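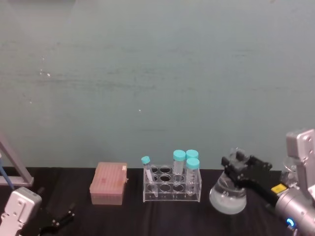 Glykeria Deligiannis was told in March that the old telephone exchange in her office would stop receiving spare parts, and she did not believe it at first. "We have desk phones from the nineties and they still ring," she said. Her firm, the shipping agent Athanasiadis, is one of 74 small companies on the Fovholm business park which must now decide what to do with their lines.

The park's phone supplier, Davness, has confirmed that it will close its maintenance store for digital exchanges at the end of the winter. After that date, faults will be repaired only if a used part can be found. Customers who wish to stay with Davness are offered a move to its hosted service, called Trasten, with the existing numbers kept.

Most of the questions at the information evening concerned the handsets. The park has roughly 600 extensions in use, and 140 of them are older digital sets that cannot work on the new service without an adapter box. Davness will lend these boxes free of charge for one year, and afterwards they must be bought or given back. Door phones and lift alarms are not part of the offer – they will be checked separately, building by building.
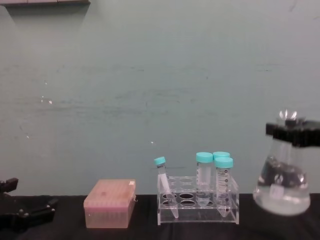

Man-sik Cheon, who leads the change-over for Davness, said that the first two buildings will be moved on a Saturday, so that offices lose no working time. Each tenant will receive a printed list of its numbers one week before and is asked to correct it by hand. Fax lines should be marked clearly, as they were forgotten at another site and had to be restored later.

Some tenants asked if they may choose a different supplier. They may, but the cabling between the buildings belongs to the park, and a connection fee of 300 euros per tenant will apply. The reply forms can be left at the reception of building C.

September 2022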